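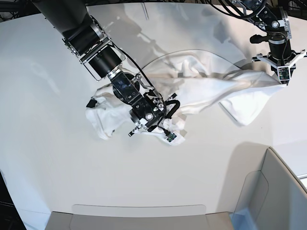
第三节 双臂处理柔性织物的作业规范(演讲备注)

各位同仁,前两节讨论了刚性工件的夹持与交接,本节转入织物类作业。以下内容依据Laur实验中心内部作业规程的修订稿,由Agnese Urbonaitė负责起草,Tõnu Grigaitė审校。修订稿预计于December版本中正式生效,在此之前各站点仍按现行规程执行。

(翻页前停顿,确认后排能够看清屏幕。)

一、适用范围

本规程适用于双臂设备在固定台面上对衣物、毛巾及同类软质物料进行抓取、展开、折叠和归置的作业。悬挂式作业以及带有加热或熨烫工序的作业不在本次讨论范围之内,另见Melline产线的专项说明。

二、台面与物料

作业台面应保持单一浅色,不得铺设带有花纹的垫布。白色织物置于白色台面时,边缘与褶皱主要依靠阴影辨识,屏幕上的这件白色织物即属此类情况。因此照明条件必须在开班前核对,并记入当班日志。照明调整之后采集的记录应单独编号,不得与调整前的记录合并。

托盘和收纳箱可置于台面近侧,但不得侵入双臂的共同作业区。各站点应在布置图中标明其位置,变更须经站点负责人签字。

(此处可请Kaja Raudsepp补充Bumell站点的布置经验,时间控制在两分钟以内。)

三、夹持与张力

双臂同时夹持同一件织物时,应先确认两侧夹持点,再执行牵拉。一侧夹住聚拢的布料、另一侧提起布角,是展开阶段常见的姿态。此时两侧受力不均,规程要求如下:

牵拉速度上限为每秒100毫米,调试阶段同样适用。
双爪间距不得超过500毫米。超过该值时,程序应自动保持当前位置,等待操作员确认。
织物上的标签、纽扣和拉链不得作为夹持点。
发生滑脱时,先松开仍在受力的一侧,再令双臂退回待机位。

(强调第四条。去年的内部复核中,这一条的执行偏差最多。)

四、线缆与外露部件

线缆沿臂部走线时,靠近夹爪的一段须留有余量,但余量形成的线环不得与织物缠绕。请各位留意屏幕上右臂夹爪旁的线缆:线环位于夹爪一侧,随后没入布料褶皱之中。按照修订稿第五章,凡线缆与布料发生接触,操作员应在下一次循环开始前暂停并理线,理线完成后方可继续。

夹爪上的小型电路板属于外露部件。清洁时应断电,使用干燥的无绒布擦拭,严禁喷洒清洁剂。Fidance提供的防护罩正在评估之中,评估结论公布之前,各站点不得自行加装。

五、点检与记录

每完成200次循环,操作员须停机检查夹爪指端、紧固螺钉和线缆固定点。检查结果填写于点检表,由当班人员与接班人员共同签字。点检表保存期限为200天,期满后移交档案室处理。

异常记录应写明织物种类、夹持位置以及停机时双臂的姿态。仅填写“抓取失败”的记录将被退回补正。

(如时间允许,展示点检表样张;如已超时,直接进入提问环节。)

六、预留问题

Roland Dunmore在会前书面提出:弹性面料是否应另设间距上限。答复口径为:修订稿暂不区分面料弹性,相关测试由Stanisława Jakubowski牵头,测试结果提交后再行讨论。现场如有追问,请记录提问者所属站点,会后统一书面答复。

下一节为人员准入与培训要求,请与会者将材料翻至附录二。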